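Flolix Two-Finger Gripper Kit (Club Edition)

Home / Club Shop / Arms and Grippers / Flolix

In stock. Ships flat from Tirkham, or collect from the club on Sunday if you can find a park.

Price: $200 for schools and clubs, $270 for everyone else

The Flolix is the gripper our students built after the previous gripper, named Ban, dropped a full mug of tea on the regional judges' paperwork. It has two fingers, one servo and no ambitions beyond picking things up and putting them down again. The Ramargate Robotics Club has been teaching with it ever since, and we now sell the kit to other clubs because they kept asking to borrow ours and bringing it back in a bag.

It comes unassembled. A pair of patient fourteen-year-olds can put it together in an afternoon. A pair of confident adults should allow the weekend.

What's in the box

Finger brackets, left and right, pre-drilled
Centre plate
Servo, horn and servo lead
Wrist adapter
Bolts, lock nuts and a few spares, as the floor takes its share
Rubber finger pads, self-adhesive
Hex key (please label it the day it arrives)
Printed build guide, 2nd edition, with the page order corrected

Specifications

Maximum opening: 100 mm
Maximum recommended load: 70 g at full reach
Supply: 6 V, from your own regulated source
Control: standard hobby servo signal
Camera: not included

The load figure is lower than you'll see on other kits. Ours was measured by Yu-ting Chung, who kept adding washers to a paper cup until the arm sagged and then wrote down the number before that one. We think it's a fair way to do it.

Who it's for

Clubs running a tidy-up or fetch challenge, mostly. The annual Tirkham Tidy Cup asks teams to collect soft and awkward things from an ordinary room, and the rules are unkind about what counts as ordinary. Foam cubes are easy. A sock is a different matter, and a sheet of paper lying flat has made grown mentors go outside for a bit.

It also suits a classroom unit on mechanisms. The linkage is all on show, so students can work out why both fingers close together, or on a first build, why they don't.

It isn't suitable for food, liquids, pets or younger siblings.

Building notes

Do the fingers up loosely, check that they swing, then tighten. If you tighten first you'll be doing it twice.

Centre the servo before you fit the horn. A-yeong Maeng has written this on the whiteboard in our workshop in red, and again underneath in larger red.

The pads will stick to anything except a greasy bracket. Wipe the metal down and leave them overnight.

Teaching with a wrist camera

Most of our teams add a small camera at the wrist in second term. Mount it to look past the fingers, with the tips still in view, so the driver can judge the gap. Students always aim it too high at first, wanting to see where they're going, and then can't see what they're grabbing.

Practise in a real room with real furniture in it. A bare mat teaches a team to beat a bare mat. Dark fabric on a dark chair is a good early exercise, as the folds are hard to read on a screen and drivers tend to close on nothing, several times, with great conviction. Pale paper under strong light is the opposite problem.
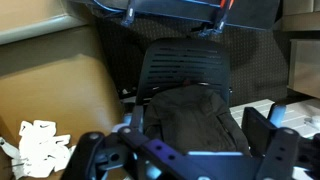

Set the exposure by hand if your camera allows it, and pick one setting for the whole run. Seul-gi Wang's team let theirs adjust itself at the December practice meet and spent most of their time limit waiting for the picture to make up its mind. They now have a strip of tape over the auto button.

From the clubs

"Went together well. Two of ours argued over who got to drive and the gripper outlasted the argument." Nazanin Abbasi, after-school program mentor

"Does what the page says. I'd have liked a longer servo lead." Peninah Mwakyusa, Year 9 technology

We've made the lead longer. Kits sold before the change can have a free one; just email and tell us what colour your box label is.

Returns and spares

Unopened kits can come back within a month. Opened kits can come back if every part is still in them, a condition that hasn't been met so far. Single brackets, pads and bolts are sold separately on the Spares page.

Related: Flolix Spare Pads / Wrist Camera Bracket / Tidy Cup Practice Pack (socks included, washed)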